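Flestoswood Folding Notes
README, October release

Contents

The set covers the folding of short-sleeved tops on household beds. It has 3,691 entries, one per garment per session. Of these, 1,026 are T-shirts with print on the chest. The rest are plain or striped.

Layout

garments.csv: one row per garment (color, sleeve, neckline, print)
surfaces.csv: one row per bed (covers, pillows, nearby items)
sessions.csv: links garments to surfaces, with start state and fold type
splits/: lists for Lircombe and Dodstead

Start states

flat: garment spread out, both sleeves open
half: one side already turned in
heap: no sleeve or hem identifiable

Fold types

Thirds, halves, and roll. Thirds is the default for printed shirts and leaves the chest print on the outside. Sleeves are turned in before the hem is brought up.

Field notes

The print field holds the largest word only. Small text is entered as "small text" and is not transcribed, even where parts of it can be read. Neck labels go in a separate yes/no field.

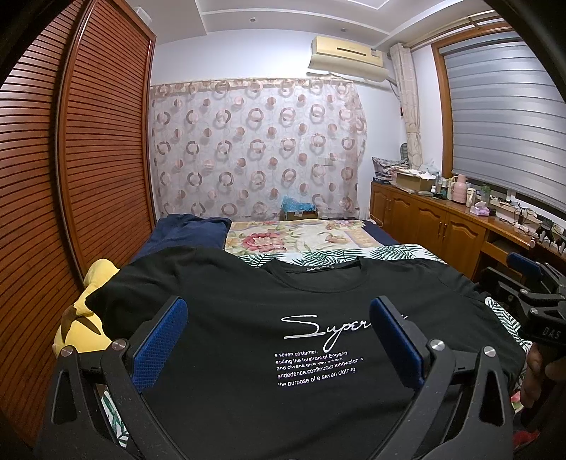 Bed covers are logged as found. Patterned quilts get the value "floral", "check" or "other". Pillows and folded blankets share one value, as the two are often hard to tell apart. Soft toys are entered under nearby items and stay where they are during folding.

Known issues

Dark garments on dark covers have unreliable hem labels. In the Dodstead split, 40 rows lack a fold type. Bhutto sheets use the old value "spread" for "flat"; version 2 of the loader maps one to the other.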